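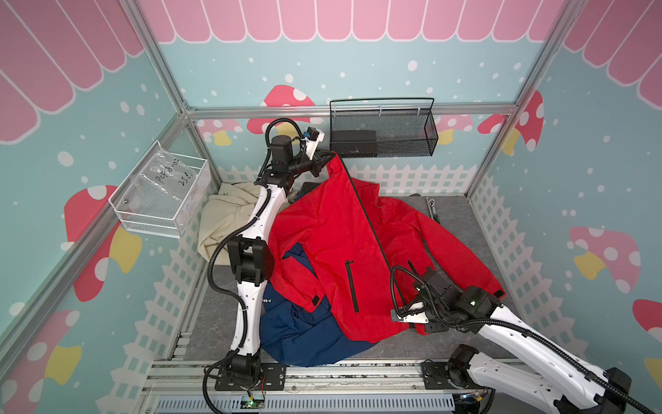
Laundry is the chore I would hand over first, and I have been waiting to hand it over for most of my adult life. Dishes went to a machine decades ago. Floors went to a puck that gets stuck under the couch. Folding is still mine, all of it, every week. So I read everything that comes out about robots and clothes, and I can report that the state of the art is two arms and a red jacket, with a gripper up at the collar, another on the right side, and a navy garment crumpled underneath waiting for somebody to care. I have stood over the same heap in the same posture, minus the mushrooms on the wallpaper.

A jacket is a mean thing to give a robot. I'd call it a mean thing to give a teenager. A mug is the same mug no matter how you set it down, and once you have found the handle you can go ahead and trust it. A jacket put down twice is two different jackets. Sleeves go under, the collar flips, the zipper wants to lie in a straight line and the cloth around it has other plans. You and I deal with this by giving it a shake and a look of disappointment. The shake is harder than it sounds. You need to know where the shoulders are, and in a pile of clothes the shoulders could be anywhere.

Wakana Hamada, who ran the linen room at the Droscombe for years before she started writing to this newsletter to correct me, has a rule for new hires: find the collar and you've found the garment. She tells me she never saw a person learn it from being told. They learned it by picking up the wrong end 400 times. I like that as an account of how people get trained, and as far as I can tell it's also a fair account of how the machines get trained, except that the machines don't ask when lunch is.

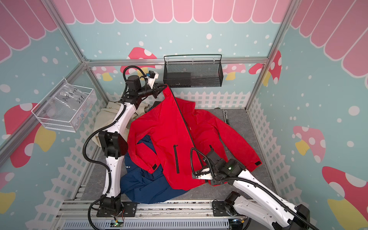 The other thing Wakana pointed out, in the kind of email that has numbered paragraphs, is that I keep saying "folding" when I mean a whole string of jobs. There's getting one item out of the pile without dragging its neighbors along. There's working out what the item is and which way is up. There's flattening it, and closing anything that ought to be closed. Only then do you fold, and folding is the easy part. She would put a beginner on folding in the first hour. She wouldn't let one near a mixed pile until September, and they started in spring.

That matters when you read the ads. Kisari, for those who missed the last issue, is the cabinet that folds your shirts provided you clip each one to the front, right side out, buttoned, and facing the way it likes. I got 2 minutes with one at the Trullstead home show and spent both of them doing the machine's laundry for it. The fold was beautiful. I'd put it up against any fold in the state. But I had done everything on Wakana's list except the last item, and I could have done that one too while I was standing there.

Ní Bhriain, the uniform laundry out past the Trullstead exit, takes a more sensible line. Flat sheets and towels go through equipment, as they have for a long time, and jackets go to a table with people at it. I asked on the phone whether that would change. The woman who answered said they look into it every couple of years, and that every couple of years somebody arrives with a video. She asks to see it done with a sleeve inside out. So far they've all said they would get back to her.

I'm less gloomy than that makes me sound. Two arms is the right number, for one thing. For years the demos I saw used a single arm and a washcloth, and a single arm with a washcloth is a fair picture of me on the phone with my mother. Working on a proper coat with pockets and cuffs, in a pile with other stuff, at least means going after the chore people have at home.

My own forecast — and please remember I also forecast that we'd all be done with ironing by now — is that shops get it before houses do. A shop can decide to handle nothing but one kind of jacket all day long. My hamper has made no such commitment. It currently holds a fitted sheet, and I would like to see the cabinet that wants to meet it.

Letters on this are welcome, numbered paragraphs and all. Next issue I'm back to dishwashers, and who in your house is allowed to load one.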